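Polar fleece

Polar fleece, usually called only fleece, is a soft knitted fabric with a raised surface, made in most cases from polyester.

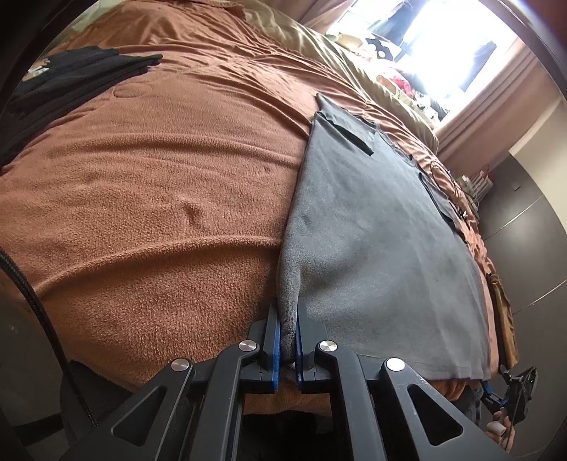
It is used for jackets, hats, blankets, linings and sleeping bags. The name comes from the fleece of a sheep, although the common fabric contains no wool. In some countries the word also means a cotton fabric with a brushed back, used for sweatshirts, and this can confuse buyers.

Production

The yarn is first knitted on a circular machine. The knitted cloth then passes over rollers with fine wire hooks, which pull small loops and fibers out of the surface. This step is called napping. After napping the surface is sheared to an even height. Many mills also tumble the cloth or treat it with a finish against pilling, the forming of small balls of fiber. Dyeing can be done before or after the napping, depending on the mill.

Part of the polyester comes from used drink bottles, which are cleaned, cut into flakes, melted and spun again. Recycled yarn is harder to dye in very light shades if the flakes are not well sorted.

Weights

Fleece is sold by weight per square meter. Light fleece is worn next to the skin or under a shirt, middle weights are used for most jackets and blankets, and heavy fleece is for outer clothing. A heavier cloth is not always a warmer one – the height and density of the pile are also important, and a loose, high pile can hold more air than a flat and heavy one.

Properties

Polyester fibers absorb very little water, so fleece dries fast and keeps a part of its warmth when it is damp. Wind passes through it easily, and for this reason some jackets have a film between two layers of fleece. The fabric collects static electricity in dry rooms and attracts hair and dust. It melts when it touches sparks or a hot iron.

Care

Fleece is washed in cool or warm water with a mild detergent. Fabric softener is not recommended, as it leaves a coating on the fibers and the pile becomes flat. Cotton towels should be washed separately, because their lint stays in the pile.

Environmental questions

Washing releases very small fibers into the waste water. The amount depends on the age of the fabric, the machine and the length of the program. Filters for washing machines and special washing bags catch a part of these fibers, and the collected material is put in the household trash.

See also: Napping (textiles), Microfiber, Sweatshirt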